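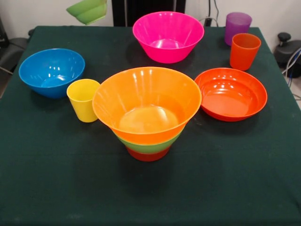 Turden drops old hard hat line, Jurnon hats in by spring

February 10, 2024

Quick one for trade customers. Turden is ending its own-label hard hats and will sell the Jurnon range in their place. Old stock is already thin in the bigger sizes. Orders placed before today will be filled with the old hats as normal, anything after that depends what's on the shelf.

The Jurnon range comes in two shell types, vented and closed, and five colors. White, yellow, blue, orange and a dark green that was asked for by landscaping crews. All of them have a ratchet at the back in place of the old pin lock strap. Chin straps are sold separately, same as before.

Alun Price runs the head protection side at Turden. He said the switch had been coming for a while. "We had a good hat, but the harness was dated and people kept asking for a ratchet. We looked at changing the harness on its own. Tooling cost was silly for a hat our size. So – new hat."

Price per hat goes up a little on the vented model and stays the same on the closed one. Bulk pricing starts at 400 hats, mixed colors allowed, which it wasn't on the old line. Customers with a standing order will get a letter with thier new price on it and don't need to call unless they want to change the color split.

Accessories

This is the part most people will trip on. The old Turden ear muffs clip into a narrow side slot. Jurnon hats have a wider slot and the old muffs will rattle in it, or drop out. Don't force them. An adapter clip is on the way and will be sold in pairs. Face shields are the same story. Winter liners fit both, no change there.

Sweatbands – the old ones are too short for the new harness. New ones come in packs of three and are in the warehouse now.

Spare harnesses for the old hats will be kept in stock until September. After that they're gone, and there is no plan to make more. If your site has old hats that are still well inside their service life, order the spares early. Please don't put a Jurnon harness in an old Turden shell. The mounting points look close but they are not the same, and a mixed hat hasn't been tested as a set.

Logo printing

Printing moves too. Front and back printing will be offered from the start, side printing a bit later. Artwork already on file carries over, but the front panel on the new hat is lower and a tall logo may need to come down a size. The print desk will send a proof to anyone that affects. Look at the proof properly – a reprint after sign off is charged.

No stickers on the new shells unless they come from the approved sheet, which will be in the box. Same rule for paint and solvent cleaners. Soap and warm water is fine. 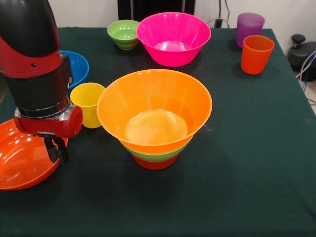 Red and black arm with its gripper open, over the green cloth.

Trade counter

Sample hats can be borrowed from the counter, two per account, for a week at a time. Beca Penry is handling the sample list and says the vented orange is already spoken for through the end of the month. "Closed shell is easier to get hold of right now. It's the same harness so if it's fit you are checking, take the closed one," she said.

Returns on unopened boxes of old hats are being accepted for credit, full boxes only. Hats that have been worn or printed can't come back. Check the date mark under the peak before you send anything, hats near the end of thier shelf date won't be credited either.

The online catalog still shows the old line in places. It is being changed over page by page, and the part numbers on the hard hat page are right as of this morning. The ear muff page is not. Use the phone for muffs untill it's done.

Also this month

The eyewear brand Vi is adding a small frame size to its clear safety glasses. Same lens, shorter temple arms. In stock soon, no date yet.

Turkitell knee pads are back after a gap. Gel version only, the foam ones are still on back order. Back orders will be filled in the order they came in, so no need to place a second one.

The printed catalog will go out late, on account of the hat pages being redone. Customers who want the old edition in the meantime can pick one up at the counter while they last. Questions on any of the above go to the trade desk, and please have your account number ready when you call.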